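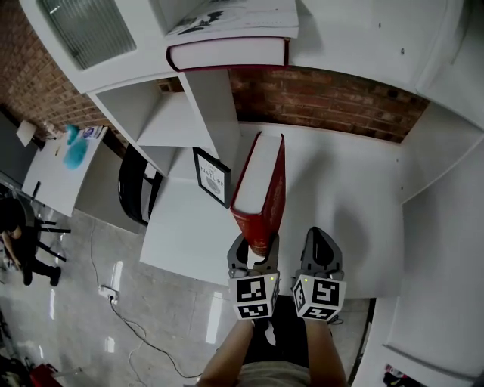 Figure 4. Large hardcover at desk level, next to the framed print and the cubby compartments.

4. Loading and dressing the desk shelving

This section applies to the Skidside desk unit with open cubby compartments, after assembly (Section 2) and leveling (Section 3) are complete. It covers books, framed prints and other loose items. For the contents of closed cabinets, see Section 5.

4.1 Before you start

Wipe the desk surface and the shelf boards with a dry cloth. Do not use polish on any surface that will carry books. Polish reduces grip, and upright volumes will slide.

If the unit has been assembled within the last 24 hours, check that the cam locks are fully turned. Locks that have backed out must be tightened before any weight is placed on the unit.

Sort the items into three groups:

Large hardcovers (taller than 30 cm)
Standard books and booklets
Frames and flat decorative items

4.2 Load limits

Open cubby, each: 25 lb
Top surface, evenly spread: 50 lb
Desk surface beside the unit: see the plate under the desk

CAUTION: The limits assume that the wall bracket (part no. 1111) is fitted. On brick walls, use the masonry anchors from the Mellor fixing pack. The screws supplied in the main carton are for wood studs only and will pull out of brick.

4.3 Placing large hardcovers

1. Measure the book against the cubby opening. If it does not clear the upper board by at least a finger's width, place it on the desk or on the top surface.

2. To stand a book on the desk, set it down close to the side panel. Keep hold of it until it has support on at least one side.

3. Check the lean. A heavy book that leans away from the unit will work its way outward each time the desk is bumped. Turn it so that the lean is toward the panel, or add a bookend.

4. Do not store a hardcover for long periods with the pages facing up and the spine on the desk. The weight of the covers pulls at the hinge and the page block can loosen. This position is acceptable while sorting.

5. If a book is too heavy to stand safely, lay it flat. The largest book goes at the bottom of the stack.

NOTE: Dark or strongly colored cloth covers can transfer color to white boards. Place a sheet of plain paper under the book for the first few weeks.

4.4 Stacking on the top surface

1. Lay the first book flat, with the spine facing the room or the wall as preferred.

2. Add smaller or thinner items on top. A booklet with an illustrated cover can be used as the uppermost item, as in Figure 4.

3. Keep the stack clear of the front edge. Leave two inches on all sides where possible.

4. Where a glass-door cabinet is installed nearby, open the door through its full swing and confirm that it does not touch the stack.

4.5 Leaning a framed print

1. Stand the frame on the desk with its back toward the side panel.

2. Move the bottom edge out until the frame rests without rocking. For a small frame, one to two inches is enough.

3. Press a Lurkix clear pad under each lower corner. Pads are supplied in the hardware bag.

4. Load any neighboring books before making the final adjustment. Books placed afterward tend to push the frame out of line.

CAUTION: Do not use a frame as a bookend. The glazing is not rated for side load.

4.6 Final check

Push lightly on the side of the unit. Nothing should shift. If the unit moves, unload it and repeat Section 3.

Check the cubby boards for sag after 30 days. If a board has bowed, move the heaviest items to the desk and order a replacement board in the Karen finish or the standard white.

Revised 6 August 2020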